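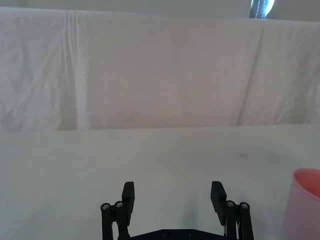 3.2 Workcell and wrist view

The cell was put together in a shared workshop, on a bench we get after 6 pm and have to give back clean. So everything is quick to set up: white tabletop, a white sheet hung behind it, arm bolted to a plate at the near side. We call the whole build Covo in the rest of the paper. The arm is a used Zarken, the controller board is from Irel, and the gripper is a parallel type with bar linkages and flat black pads.

Figure 1. Wrist camera view, gripper open, pink cup at the right edge. White sheet behind the table.

The sheet is not flat. We tried ironing it once and the folds came back by Friday, so we left it. Folds give soft shadows, and the first segmentation threshold picked these up as object edges. Raising the threshold fixed most of it, but then pale objects got lost against the table. Final setting is a compromise - see Section 4.1.

View geometry matters more than we expected. Both pads stay in view with the gripper wide open, as do the screw heads on the link bars, and these were handy as fixed points for checking if the camera had slipped on its mount. It slipped 3 times in August. After that we added a second clamp and a check before every run.

Cups near the right side of the view are only partly seen (Figure 1). The detector handles a partial rim badly, it tends to put the center too far inward. Our workaround is crude: if the box touches the image border, rotate the wrist and look again before planning any grasp. Costs time but saves bad grasps.

Lighting is whatever the workshop has, plus one Kuhlmann lamp. No diffuser. Exposure was locked after a 30 second warm up becuase auto exposure kept drifting when the arm moved over the white table.

In total 372 grasp attempts were logged with this setup, the first 90 with the old camera clamp. Those are kept seperate in all tables below.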